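How a Robot Hand Learns to Pick Things Up

Plallthorpe Workshop for Young Makers
October 2022

A robot hand does not need five fingers. Many robots manage with two. The proper name for a two-fingered robot hand is a gripper, and you can build one at a kitchen table or in a shared workshop if a grown-up helps with the cutting and the wiring.

The gripper in this explainer is called Dornell. We started it in February in the shared workshop at Plallthorpe, and it has been taken apart and put back together many times.

What are the parts?

Dornell has two fingers, a motor, some gears and a small camera. The fingers are yellow plastic. The motor turns one gear, that gear turns another, and the two fingers move together or apart. They always move by the same amount, so whatever the robot picks up ends up in the middle.

The motor is a kind called a servo. An ordinary motor just spins. A servo can be told to turn to a certain position and stay there, which makes it useful for fingers. If you have ever used a radio-controlled car, the part that steers the front wheels is probably a servo too.

Where does the camera go?

You might expect a robot's camera to be up on its head, where your eyes are. Ours is at the wrist. It moves when the hand moves, and it always points the way the fingers point. 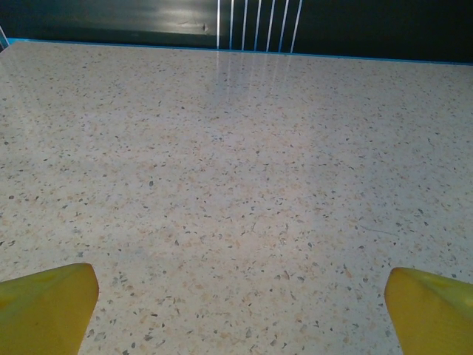 Nerkevow

With the fingers open, the camera can see between them to the worktop. One yellow finger comes in at each bottom corner of its view, and they stay there wherever the arm goes. This helps the robot. If a block shows up in the gap between the two fingers, the hand is pointing at it. If the block is off to the left, the arm needs to move left.

Why is a worktop hard to look at?

To a computer, a picture is a big grid of numbers, and each number says how bright or what colour one tiny square is. Our first program looked for anything darker than the table. It worked well on plain white card.

A speckled worktop is harder. The flecks are grey, tan and nearly black, and the program thought the dark ones were things to pick up. On its first try it made a list of 309 objects. There was one block on the table.

Shiny surfaces cause trouble as well. A glossy top reflects bright lines from behind it, a bit like a pond reflects trees. You know a reflection is not a real thing because you have seen thousands of them. The program has to be told.

We fixed most of this by making it ignore anything very small, and by using a block in a colour that the worktop does not have. Bright red is a good choice.

How does it learn to grip?

By practising. We put the block down, let the robot try, and write down what happened. Dornell has made 1200 tries so far. In the first 700 it dropped the block a lot, mostly by closing its fingers too early. Then we changed the program so that the hand goes lower before it closes — the drops went down to 114 in the next 500.

Try it yourself

Put a rubber, a coin and a grape on a table. Pick each one up using only two rulers, one in each hand. The coin is the hardest, as there is hardly any edge to hold. Now wrap an elastic band round the end of each ruler and have another go.

Words to know

Gripper: the part of a robot that holds things.
Servo: a motor that can turn to a set position and stop there.
Program: a list of instructions for a computer.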